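Minutes of the screening and outreach working group, Jakwood Cancer Support Network
Held Sun 7 July, main room, Selum House

Present: chair, secretary, clinical lead, data lead, outreach lead, two patient members. Apologies were received from the transport lead.

## 1. Minutes of the last meeting

The March minutes were agreed with one correction. Under item 5, "invited" should read "responded". The secretary will reissue them with the correction marked.

## 2. Matters arising

2.1 Bowel screening kits. The reminder letter has been reworded and now gives the return address on the front page. The helpline number is still printed too small on the large-type version, and the printer has been asked for a new proof.

2.2 Parking at Selum House. Carried over.

2.3 Translation of the cervical screening leaflet. Two of the four languages are complete. The remaining two are with the translators, and the clinical lead will check the wording on HPV results before either is printed. The word used for "abnormal" in the first draft was stronger than intended. 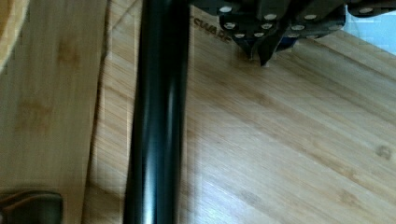

2.4 Storage of consent forms. Paper forms from the spring round have been moved to the locked cabinet. The retention period was queried by a patient member. The data lead confirmed that it is set out in the privacy notice, section 4, and no change is proposed.

## 3. Bowel screening reminder pilot

The data lead presented paper 3A. Reminder calls were offered to 268 people registered at the Jaiswal practice who had not returned a kit. Of these, 70 sent one back within the period of the pilot.

The following points were noted:

- The pilot had no comparison group. Some of those who returned a kit may have done so without a call.
- Calls made in the early evening were answered more often than those made in the morning, but the call log does not record the time in every case.
- Several people said they had thrown the kit away and did not know they could ask for another. The script did not cover this.
- The paper reports kits returned. It does not report results, and the group does not hold them.

The clinical lead asked that the summary should not describe the calls as effective until a comparison has been made. This was agreed. A second phase will be drawn up with half of the list called at the start and half called later – the practice has indicated that it can support this if the lists are supplied in the existing format.

**Action:** data lead to draft the phase two protocol. Secretary to amend the script to include replacement kits.

## 4. Eating well during treatment

The outreach lead reported on the kitchen sessions. The recipe sheets have been reviewed by the dietitian, who asked for two changes: clearer advice on reheating rice, and removal of a line suggesting that certain foods "fight" cancer. Both were accepted.

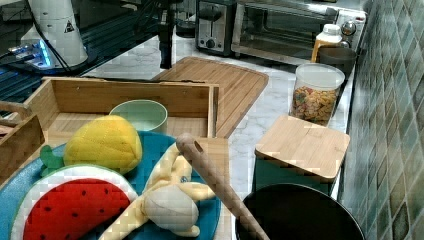 *Item 4: toaster and toaster oven on the worktop.*

A patient member said that the sheets assume a normal appetite and that small portions should come first. Mouth soreness and changes in taste were also raised. The outreach lead will add a page on soft foods, to be checked by the dietitian before use. Advice for people with a low white cell count will remain a matter for their own treatment team, and the sheets will say so on the first page.

Places are limited to 8 per session. A request to raise the limit was not supported.

**Action:** outreach lead to circulate revised sheets.

## 5. Stornanel appointment software

The trial of Stornanel for booking support calls continues. Two faults were reported. Cancelled slots are not released until the following day, and text reminders are sent in English whatever language is recorded. The supplier has acknowledged the first – no reply has been received on the second.
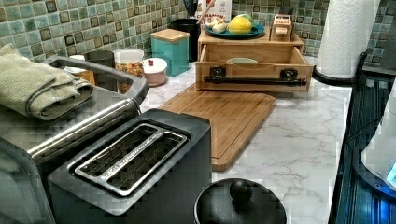
The group agreed that the paper diary should be kept alongside the software until both faults are closed. The data lead noted that double entry carries its own risk of error and asked that one person per shift be responsible for it. Agreed.

## 6. Skin checks leaflet

The draft was taken as read. "Mole" and "patch" are used as if they meant the same thing and should be separated. The line on sunbeds is to stay. The clinical lead will supply wording on when to see a GP.

## 7. Any other business

7.1 The display boards are due back from the library.

7.2 The secretary asked for papers to be sent as single files with page numbers.

## 8. Next meeting

Date to be confirmed by the secretary. Phase two protocol and item 2.2 to be placed first on the agenda.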